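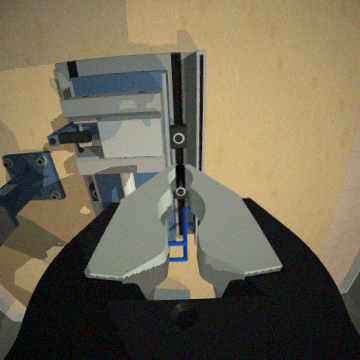
News > Workshop & Kit

14 June 2018
By Karthik Bhattacharjee

Well, we've finally got a number. After a spring of arguing over spreadsheets (and one very long afternoon in May with three quotes spread across the canteen table) the Standcombe site has signed off its budget for a first robot arm, and I'm chuffed to bits!

The headline figure is £36,000. That covers the arm, a two-finger gripper, the pedestal and 5 days of training for the people who'll be running it. It doesn't cover guarding, which comes out of the building money, and it doesn't cover fixtures, which I'll get to in a minute as they've caused me more grief than everything else put together.

We had three suppliers in the running. Wirkard came in cheapest on the day but wanted a yearly software fee that made my eyes water, and Iron couldn't promise delivery before the autumn. So it's Weerakoon, with a lead time of 30 working days from the order going in, and they've agreed to hold the price if we add a second arm within 3 years. I asked for five. You've got to try.

Before we spend anything we're doing the planning in simulation, and that's where I've been living for the past few weeks. The job we picked is a fiddly little assembly one, with the arm working down on to a small fixture on a table. I'd assumed the big question would be reach. Reach has been fine! What's eaten the time is the room for the fingers once they're down among the blocks, and whether we can buy a standard pair or need to pay for a shaped set. Shaped fingers are dearer, and you want a spare pair, so that one line in the budget has gone up and down like a lift. 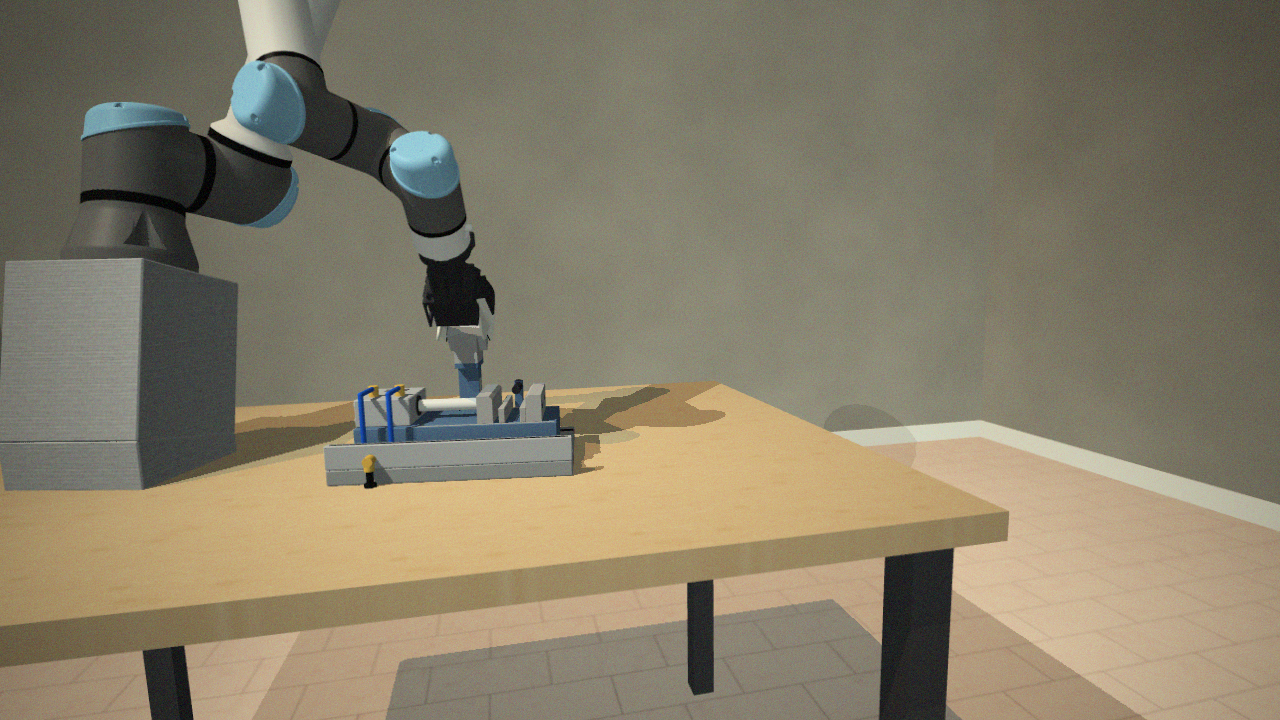

Selvaraj Khondokar thinks I've still been too mean with the fixtures. His view is that whatever we put down for them we should double, as every new part will want its own, and that a firm which spends all its money on the arm ends up with a very smart arm and nothing to hold the work. He'd also like the training moved to after delivery, so people aren't trying to remember it all a month later.

I've given way on the training. On the fixtures we've met in the middle: there's now a separate pot for them, and it can't be raided for anything else without both of us signing.

The order goes in once the electrical survey is back. If you work on the assembly side and want a go at the simulated version first, drop me a line and I'll find you a slot. Bring your own mug.

Related items
Guarding quotes: where we've got to
Compressed air upgrade, phase two
Leasing or buying? Notes from the spring budget round
New benches for the Standcombe assembly area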